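Mahsa had two tickets for the show at Rasness, and she had promised one of them to her uncle Gholamreza, who did not like knights.

"Will they fall from the horses?" he asked in the car.

"They are paid to fall."

He thought about this for the rest of the road. At the gate a boy in a red tunic gave them paper crowns. Gholamreza folded his and put it in his coat, next to his glasses.

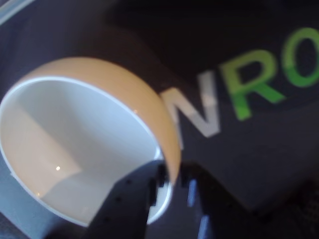

They sat in row six, on the green knight's side. The soup came without spoons. By the second fight her uncle was standing and shouting in Persian, and a woman behind them began to shout the same words, quite well. The green knight lost – he fell very nicely – and Gholamreza would not touch his chicken.

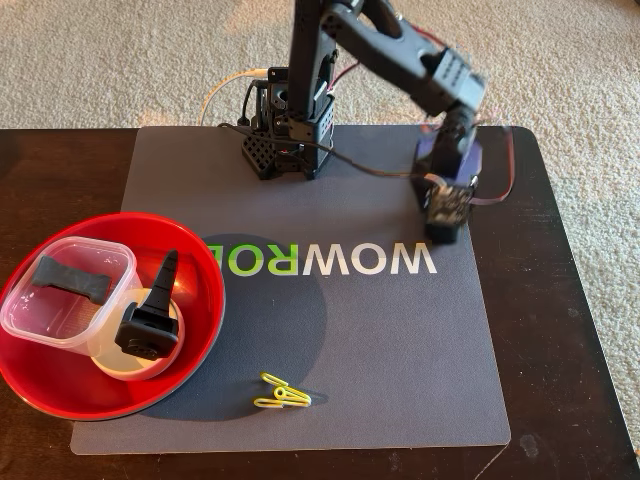

It was late when they came home to Mahsa's flat. He did not want to sleep yet. He sat down at the dark wooden table, near the bowl, and put the crown on at last.

"He was tired," he said. "The horse also was tired."

"They have another show in September."

"The same knight?"

"I think so."

He took out his glasses and asked her for the telephone number.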